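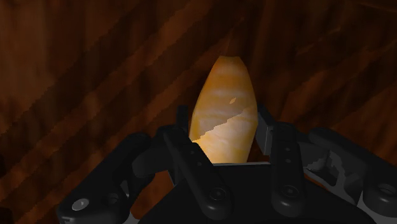

Prusten Simulation Room: Pre-Run Inspection Checklist, With Comments

Filled in by Nithin Iyer for the April review. Please work through the items in order, and do write in the comments, even if it's only a few words, as the next person along will be very glad of them.

1. Hand and grip settings
Finger joint limits loaded from the Arsenault sheet: OK
Grip force cap switched on for soft and food items: OK
Emergency stop command releases the arm to hold position, with the fingers staying as they are: OK
Comment: I know some of you like the fingers to open on a stop, and I did think hard about it over a good many cups of tea, but a dropped object makes a mess of the logs and would make a worse mess in a real kitchen, so let's keep to the written rule for now.

2. Objects
Every object has a mass and a friction value entered: NEEDS WORK
Collision shape checked against the visible shape: OK
Comment: Four of the objects in the Cloletti set still carry the default mass. They'll run perfectly happily like that, which is why it's so easy to miss! I've put a note beside each one in the shared list.

3. Furniture and reach
Arm swept slowly through its full range before any task is loaded: OK
Clearance to chair backs and table edges logged at the closest point: OK
Objects resting on seats included in the sweep as well as those on tables: OK
Comment: Please treat a chair with the same respect as a table. A tall backrest between the gripper and the thing it's after is just the sort of spot where a shortcut path looks fine from one side and clips the top rail from the other.
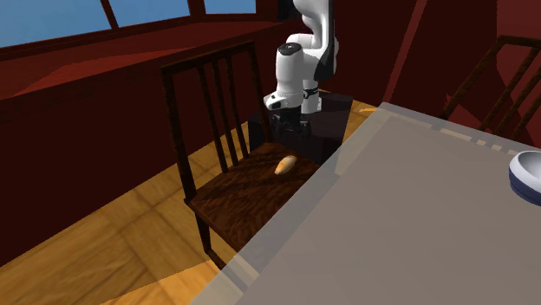

I'd also ask that you run the sweep again any time a chair is moved, however small the nudge. It takes a few minutes and you can answer your mail meanwhile.

4. Speed and contact
Reduced speed on final approach: OK
Contact alarm tested on furniture, floor and the arm's own base: NEEDS WORK
Comment: The base was left out of the alarm list after the Hukitz update. I've added it back, but it wants a second pair of eyes before anyone ticks the box.

5. Records
Random seed saved with each run: OK
Failed runs kept, never overwritten: OK
Comment: We had 134 stops in the last batch of 1,000 runs, and I was able to read every one of them thanks to whoever tidied the folders. Bless you, whoever you are.

Open items go to me by 9 in the morning, before the next batch is started.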